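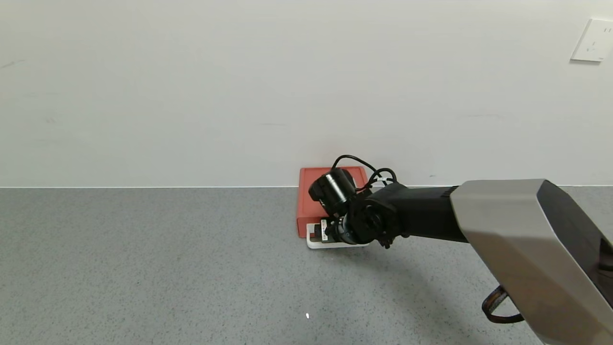 9 mars 2019. Reprise des essais de tirage pour la commande Drollcombe (portraits de nouveau-nés, série Widalia). Problème inchangé depuis septembre : dominante magenta dans les tons chair clairs, visible surtout sur les joues et le front, absente des gris neutres. Pour la balance à la prise de vue, j'ai comparé deux références : la charte et un sol gris moucheté du genre de celui où est posée la boîte rouge, contre la plinthe blanche. Le sol ne vaut rien comme neutre, les grains clairs et sombres faussent la pipette d'un clic à l'autre. Garder la charte.

Profil papier refait sur le mat Groen, 102 plages, séchage complet avant lecture. Écart moyen correct, mais deux plages chair restent hors tolérance. Le profil fourni est pire dans les ombres.

Essai A : intention perceptive, peau trop plate, les transitions sous le menton disparaissent.
Essai B : colorimétrie relative avec compensation du point noir. Nettement mieux, magenta réduit mais présent.
Essai C : comme B, courbe verte relevée de 2 points dans les hautes lumières. Retenu.

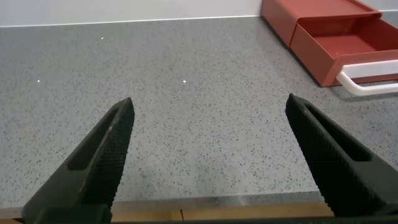

L'essai C tient aussi sous la lampe à 3 000 K, où B virait encore au rose. À revoir sous lumière du jour normalisée, le tube de la cabine de Plollthorpe est en fin de vie et je ne m'y fie plus.

Netteté de sortie : rayon abaissé, sinon le duvet ressort comme du bruit. Ne pas toucher au grain sur les fichiers noir et blanc, ils passent par l'autre file.

Reste à faire : tirer 10 épreuves en C, laisser reposer une nuit, mesurer de nouveau les plages chair. Si la dérive persiste, reprendre la linéarisation avant de refaire un profil. Buses à vérifier, léger filage sur le magenta clair en fin de rouleau.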